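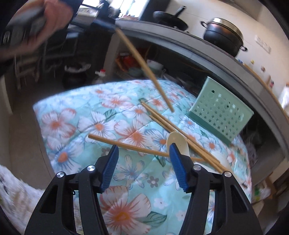 Chopsticks on a flowered tablecloth. Wooden pairs are at the center of the Stasura swap program.

Reading time: 3 minutes
Print | E-mail this story

Kitchen swap promises less waste, but the numbers are thin

Sat 13 April

A plan to get throwaway chopsticks and plastic spoons out of takeout bags in the Stasura district will run through the summer, its organizers said this week, after a trial that they are calling a success and that some of the restaurants involved are calling something else.

The program is run by Wunden, a household goods store on the east side of the district. Customers who sign up get a set of wooden chopsticks and a spoon to keep at home. When they order from a participating restaurant, they check a box and the bag is supposed to come without utensils. In return they get a stamp, and 12 stamps are good for a discount at the store.

Wunden says 186 households signed up after the trial opened in February. It has not said how many of them ever used the stamp card, how many orders went out without utensils, or how much was kept out of the trash. Asked for those figures, store manager Gervásio Peixoto said they were "still being put together."

"People like it," Peixoto said. "They come in and tell us the drawer by the stove isn't full of paper sleeves anymore. I think that counts for something."

It may. It is also hard to check. The store's one-page summary of the trial says 80 percent of customers who answered a survey were "satisfied or very satisfied" with their set. The summary does not give the number who answered, and the survey had no question about takeout. It asked about the look of the chopsticks, the size of the spoon and whether people would buy more from the same line.

The line is called Gasia, and it is sold at Wunden. That has raised some eyebrows among the restaurants, which were asked to put a flyer in every bag during the trial. The flyer has two paragraphs on waste on the front. The back is a price list for place mats, bowls and tablecloths.

Godelieve Groen owns Nechyporuk, a noodle counter that took part from the start. She said she has nothing against wooden chopsticks and eats with them at home every night, but she is not sure the program changed what goes out her door.

"The box on the order form was already there," Groen said. "People could always say no utensils. Some did, most didn't. I still see orders where they check the box and then write in the notes, please add two forks."

Groen went back through her own receipts for one week of the trial and found 206 takeout orders, 12 of them with the box checked. She did not have a week from before the trial to set beside it. She plans to stay in the program through the summer but has stopped handing out the flyer.

There is also the matter of upkeep. Plain wooden chopsticks should be washed by hand and dried before they go back in a drawer, and the leaflet that comes with the Gasia set says so in small type. Several customers leaving the store this week said they had been putting theirs in the dishwasher. One said she had lost one out of a pair and was using the other to stir coffee. A replacement pair has to be bought at full price.

Peixoto said the summer round will fix some of this. Restaurants will be asked to log orders with and without utensils, and the care instructions will be moved to the front of the leaflet. He said the store does not make much on the starter sets and would have run the program either way. He declined to say what the sets cost the store - or whether sales of the rest of the Gasia line went up during the trial.

Sign-up for the summer round is open now at the Wunden register. The starter set is free with a first purchase, a condition that was not part of the trial. Households that already have wooden chopsticks and a spoon at home can ask for the stamp card alone, Peixoto said, although the sign at the register does not mention it.

Contact the newsroom | Copyright, all rights reserved | Back to top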